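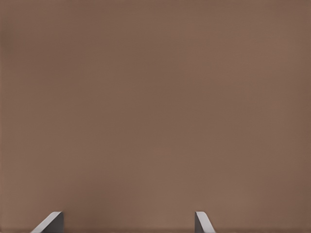
Cilville Oral History Project
Report to the Agbayani Fund, second half of the grant
Saturday, December 12, 2020
Prepared by Clémence Brunet

Interviews

We recorded 14 interviews in this period, all by telephone. The original plan was to visit people at home, and we dropped that in March. Sound quality is uneven. Two of the calls will have to be done again, and both speakers have agreed to a new date.

The archive now holds 129 recordings, counting the older cassettes from the Fukska mill reunion. Six of those cassettes have not been transferred yet. The tape on one is torn and we are asking for a repair quote.

Transcripts

Transcribing is behind schedule. The Drornon neighborhood interviews are finished and have gone back to the speakers for corrections. The mill interviews are half done. Machine names and local nicknames take the most time, and we are keeping a spelling list so later transcribers do not have to start over.

Spending

We spent $3,524 in this period, mostly on transcription and a second recorder. The travel line is untouched. We ask permission to move it to transcription.

Next period

Finish the mill transcripts. Redo the two calls. Settle the wording of the consent form for online use, which the library has asked us to shorten. A draft is attached for your comments.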